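Search this site
Type and press enter

The Long Way Around at Stavska

2025-10-21 | By the Outdoors Desk
11 comments | 400 shares

I came to orienteering the way a lot of people do, by getting lost on a hike and finding that I rather liked it. That was in March, two years ago, and since then I've given up more mornings than I can count to running through wet bracken with a map in one hand and a compass on my thumb.

The fall meet at Stavska is the one I look forward to most. The ground is lumpy and old, full of little knolls that all look alike, and the Kusteo club, bless them, love to hang a control on the far side of every one. 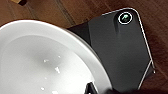
Reading the Ground

Everybody will tell you to keep the map turned to match the land, and everybody is right, but it took me a whole season to do it without thinking. My trouble is the contour lines. I see a ring of brown and picture a hill, and then I'm standing at the bottom of a pit – cold, cross and ankle-deep – wondering where my hill went. The small tick marks point downhill, so please do look for them! 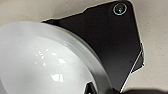

Control seven on this year's course sat on a bare knoll above the Serkow stream, and it was the leg that split the field. You could go straight over the top or take the path around, which was longer by roughly 400 meters. The knoll itself is smooth and rounded, bulging up like that glossy white dome with the paler gray rim curving around it, and from below the top always seems closer than it is. I went straight. I'd go around next time, and I suspect my knees would thank me for it.

After that the course dropped into the Kandasamy woods, where the going is soft and the paths come and go as they please. I lost a good 11 minutes in there, most of them to a boulder that I was quite sure was a different boulder. A very kind family on the beginner course pointed me back toward the stream.
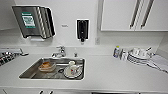 A mug and saucer in the sink, beside a glass container.

I came in well down the list and perfectly happy, with mud up to my elbows – and I've already put my name down for the spring meet.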